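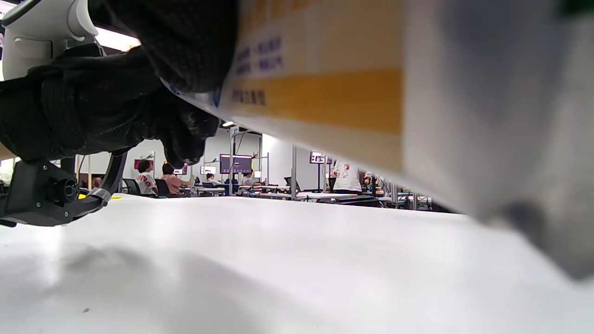 El cajón de las cosas que caducan

En casa de Nuria Ayele hay un jarabe para la tos más viejo que su sobrino, y el sobrino ya se afeita. Lo guarda en el segundo cajón de la cocina, entre las pilas y las velas de cumpleaños, y cuando se le pregunta por qué no lo tira responde con una lógica impecable: «Es que está casi lleno».

El botiquín doméstico español es una institución sin reglamento. No se compra, se hereda por sedimentos. Abajo del todo están las vendas de un esguince que ya no recuerda nadie; encima, tres cajas empezadas del mismo analgésico, porque cada viaje exige comprar una nueva; y coronándolo, un termómetro sin pila. Los prospectos viajan aparte. Hay familias que conservan el prospecto y han perdido el medicamento, y que lo consultan igualmente cuando alguien se encuentra mal.

Desta Seyoum lleva 31 años detrás del mostrador de una farmacia de barrio y ha visto de todo en las bolsas que le traen para reciclar. Colirios abiertos en otro siglo. Pomadas con el nombre de un perro escrito a bolígrafo. Un vecino le entregó, con cierta solemnidad, una caja de supositorios envuelta en papel de regalo.

— La gente viene a confesarse —cuenta—. Dejan la bolsa y se van deprisa, no sea que les ponga penitencia.

El año pasado, Seyoum convenció a su socia, Lemlem Woldegiorgis, para apuntar durante unas semanas lo que entraba por la puerta. Salieron 717 envases, muchos de ellos sin abrir. Woldegiorgis, que es quien hizo las anotaciones y quien todavía se queja de la muñeca, sostiene que el récord fue una señora con diez cajas de sobres para el resfriado, todas distintas y todas de limón.
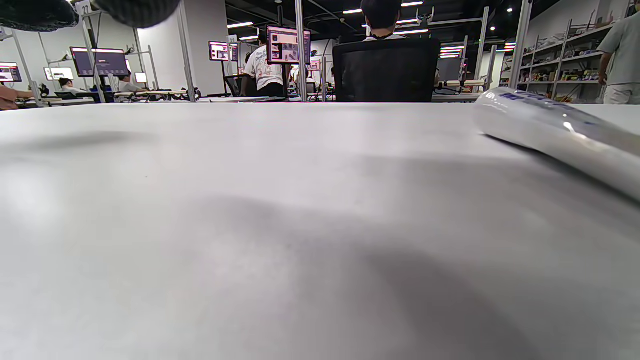

Ordenar un botiquín es una tarea de una hora que puede aplazarse una década. La dificultad es sentimental. Tirar las pastillas para el mareo equivale a admitir que no volveremos a coger aquel barco; deshacerse de la rodillera, que lo de correr fue una fase. Bujar Hoxha, un profesor jubilado que vive encima de la farmacia, conserva una crema para las picaduras que compró en unas vacaciones memorables. No le pican los mosquitos. «Pero huele a aquel abril», dice, y a ver quién le discute eso con una fecha de caducidad en la mano.

Luego está la cuestión del sitio. El cuarto de baño, con su armarito de espejo, es el lugar que todos elegimos y el que menos conviene, por la humedad y el calor de la ducha. La cocina tampoco mejora mucho el asunto. Seyoum recomienda un armario alto del pasillo o del dormitorio, seco y fuera del alcance de los niños, y asegura que se lo ha dicho a todos sus clientes. Él guarda los suyos en el baño.

El contenido razonable cabe en una caja de zapatos: algo para el dolor y la fiebre, gasas, esparadrapo, un antiséptico, tiritas, unas pinzas y un termómetro que funcione. Los antibióticos que sobraron de la última vez no entran en la lista, por mucho cariño que se les tenga. Y cada cosa en su envase original, con el prospecto doblado dentro — doblarlo como venía es imposible, pero se valora el intento.

Nuria Ayele prometió hacer limpieza esta misma semana. Ha empezado por las velas de cumpleaños, que ha clasificado por colores. El jarabe sigue en el segundo cajón.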